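Pellever Oval Bread Basket, Brown

Home / Table and Serving / Bread Baskets / Pellever

Item no. 678
Price per piece: see your price list after login
Stock: available, delivery from our Lutbridge warehouse
Minimum order: 2 pieces

The Pellever is our most ordered basket for bread, and it has stayed in the program since the first catalog. It is an oval basket woven from rattan strips, with a thick rolled rim and a closely woven floor. Hotels put it on the breakfast buffet, small bakeries keep it on the counter, and many private customers buy it for the dining table at home.

The oval shape was chosen after we sold only round baskets for many years. A round basket is good for rolls, but a longer bread always stands out over the rim and pushes the smaller pieces to the side. In an oval basket the long bread lies along the middle and the rolls find their place at both ends. Customers who bake braided bread for the weekend asked us for this shape many times, and we are glad that we listened to them.

The rim is the part which gets the most use. Guests pull the basket toward them by the rim, waiters carry it by the rim, and when baskets are washed and dried they hang on it. For this reason the rim of the Pellever is rolled thick and smooth, so that it does not catch on a sleeve or a napkin. If you find a strip end which has come loose, please do not pull it. Cut it short with small scissors and press it back under the next strip.
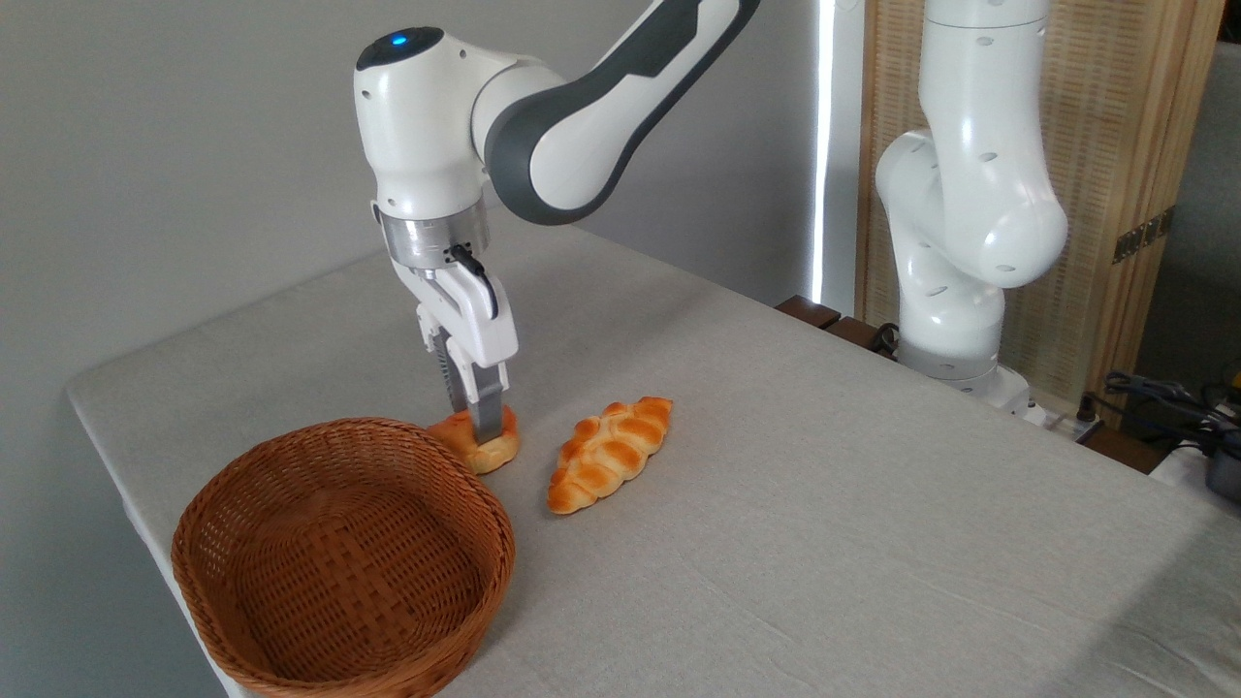 The floor is woven in a crosshatch pattern and quite tight. Larger crumbs stay in the basket and do not fall on the tablecloth when somebody lifts it. Poppy seeds and very fine flour will still go through, so for seeded rolls we recommend a cloth liner. The Plavico liner in cotton is cut for this oval and has a short elastic at both ends. It is sold separately, in natural, gray and dark blue.

What fits inside

One braided loaf of the usual household size with a few rolls beside it, or rolls only. Please do not press the bread in. A fresh crust is soft at the sides for the first hour and it keeps the marks of the weave, especially with milk rolls and other enriched doughs. Let the bread cool completely on a rack before you put it in the basket. Warm bread gives off steam, and rattan which is damp every day will become dark and later weak.

Color

Rattan is a natural material and the brown is not the same from one basket to the next. Within one basket you can also find lighter and darker strips. If you order a larger quantity for a buffet and want the baskets close in tone, write this in the comment field of your order – our packers will choose them by hand from the same delivery. We do not charge for this, but it can take one day longer.

Cleaning

Turn the basket over and tap the floor with your flat hand. Use a dry, soft brush for the corners of the weave. For spots of butter or jam take a cloth with lukewarm water and a little mild soap, then wipe again with clear water. Dry it in the air, away from the oven and the radiator. The basket is not suitable for the dishwasher, and it should not lie in water.

Once or twice a year, in a heated room with very dry air, you may spray it lightly with water on the underside. Rattan which becomes too dry begins to crack at the bends.

Technical data

Material: rattan strips, woven by hand
Shape: oval, open, without handle
Color: brown
Surface: no lacquer
Stackable: yes, with a sheet of paper between
Use: bread, rolls, dry pastry
Packing: cardboard box, without plastic

Delivery and returns

Orders from the warehouse leave within two working days. For hotel and restaurant customers the carton quantity is more economical, please ask for an offer. Unused baskets can be sent back in 30 days. We cannot take back baskets which have had food in them, and we ask for your understanding.

Often ordered together

Plavico cotton liner, oval
Vanhove cooling rack, wide
Vanhove bread knife with wooden handle
Pellever Round, item no. 154

Customer comments

"We use them every morning on the buffet and the rim is still like new. The floor is a little darker now, but the guests do not see it under the liner." Guesthouse, 1000 breakfasts a month in season

"Smaller than I thought from the catalog, but good for our table of four. I ordered a second one for the onions."

"Please offer it also with a lid."

A version with lid is planned for January. Customers who wish to get a message when it arrives can leave their e-mail address on the order form.

Page last changed: December 2020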